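About Fillus

We write the house rules for robots that work in people's homes. Fillus is a small team based in Plurnley, and we spend our days on a question we still find fascinating: what should a machine on two legs be expected to do, and not do, when it is fetching and putting away in somebody's bedroom?

We started with 2 people and a list of worries pinned to a wall. The list has grown into the Effiong Code, a set of 198 plain-language rules for walking, reaching, gripping, carrying and stopping. Each one is short enough to read out loud – we do read them out loud, and if a rule makes us stumble it goes back for rewriting!

What we believe

Good practice should be easy to check. "Take care with cables" is a nice thought, but you can't mark it pass or fail. "Know where the tether lies before the first step" is something any operator can do, and anyone watching can see whether it was done. We love rules like that.

We also believe in testing in rooms that feel lived in. A bed, a set of shelves and a basket with a handle teach us far more than a bare hall ever did. Furniture makes a robot turn, lean and plan where its feet go, and that is where the interesting arguments begin.

How we work

Every rule is tried out before it is published. We run a task 50 times, argue over the notes, and change the wording until two readers who have never met would judge the same run the same way. Basket work has its own chapter, covering how a load is held near the legs, how close to stand to the shelf, and how a single item should be gripped on a flat surface.

Shelf and basket work with a tethered humanoid: 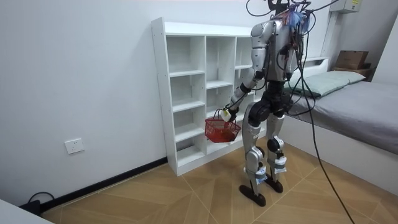
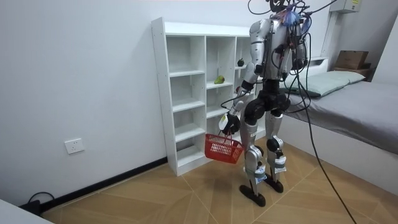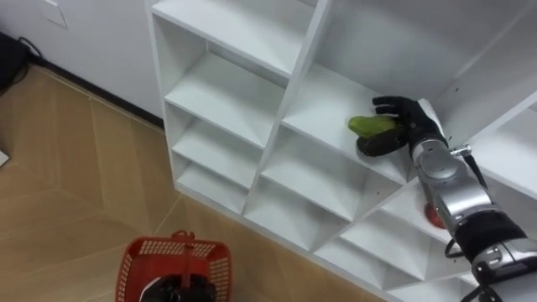
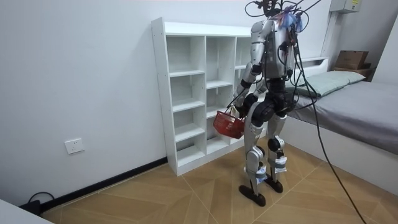

Who uses the Code

Teaching labs, care providers and a handful of builders. Trivov, our training course, takes new operators through the Code in 2 parts, the first on paper and the second beside a working robot. The next intake is in May and we can't wait to meet everyone.

Get involved

The Code is free to read, copy and adapt. If a rule is unclear, or you think it is plain wrong, please write to us – some of our best wording came from readers who disagreed with us. Visitors are welcome at Plurnley by arrangement, and the kettle is on from 9 in the morning.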